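Workshop Tips: Teaching a Robot Hand by Remote

If you're steering the hand from a headset or glove, give yourself a good long warm-up first (I like to do 2 slow passes with the recording off, and a cup of coffee nearby!). Slow hands make better lessons. At Furmont we saved 165 runs of one little reach and threw out 129 of them, nearly all for rushing the last bit.

Curl the fingers you don't need before you move in, and come at a handle from below, well away from the buttons. Keep your own elbow propped on a cushion, too, as a tired arm wobbles and the robot will learn the wobble right along with everything else.

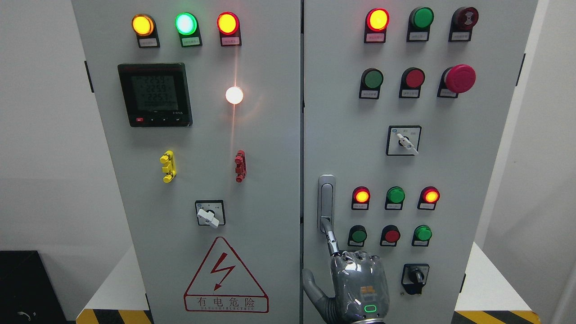 Index finger at the lower end of the door handle, the others curled.

Pause there for a slow breath, then carry on, and save each run before you stretch your legs.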